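Slide 7: Where does the ketchup go?

(Wait for people to sit. Someone will be looking for a chair until slide 9.)

My subject tonight is table setting, on which I have strong views and no qualifications. Nadège Guillot runs the play-kitchen corner at Sesano and asked me for 16 minutes. She'll get 20.

Start with the tray. Ask the room what belongs on a tray. They'll say a plate, a cup, perhaps toast. Let them enjoy that. Next slide.
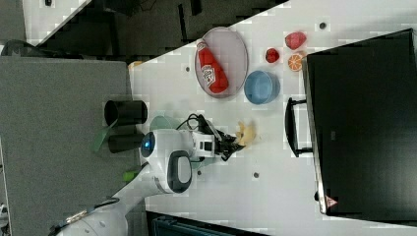

Ketchup on the oval tray, blue bowl to the right, play fruit beyond.

Pause. The ketchup is lying down, on the diagonal, like a guest who has found the good sofa. The bowl gets nothing. The orange slice would fit it nicely and is over by the monitor instead.

Read out Lionel Fleury's note: "Bowl first, then argue." Lionel has sent me 2 notes in his life and that was the nicer one.

Ask for a show of hands: bottle upright or flat? Don't take questions from Gaspard.

Next: napkins.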